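We use cookies to remember your settings. Accept all | Manage
Reading time: 2 min

Arm on the kitchen table stops at the wrist cable

pinyu_lam
Hello all. I look after a white arm over a white table with kitchen things: plate, mug, oval dish, ketchup bottle, a small toaster oven. The controller is a Pekska. After roughly 200 cycles the last joint reports too much torque and the arm stops. I have re-zeroed it 3 times and the fault comes back.

I suspect the black cable at the wrist. It makes one loop to the left and a second loop to the right, and the second one hangs down beside the mug.
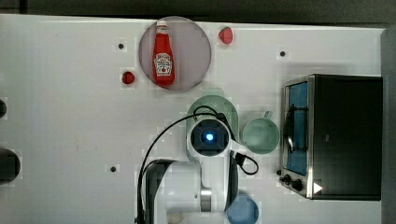
My plan is to shorten the loops and fix them with two soft straps. Would you do the same?

ynyr.s
I would not shorten anything yet. A short cable pulls more when the last joint turns to its end. Move the joint by hand from one end to the other with the power off, and feel where it becomes heavy.

clumetti
I disagree with Ynyr. A long loop catches on a mug handle or an oven corner sooner or later. Ours caught after 1000 cycles and the plug was bent. Strap it, but leave one hand of slack.

ynyr.s
One hand of slack is still a loop :) And she has a torque fault, she did not write that anything was caught.

pinyu_lam
Correct, I never saw it catch. I did the test by hand this morning. It becomes heavy only in the last part of the turn, on the right side.

ynyr.s
Then limit the turn in software first. Ours at Skirkley has done 2000 cycles like this.

clumetti
Fine, but check the plug also – please.

pinyu_lam
I will set the limit tonight and open the plug cover tomorrow.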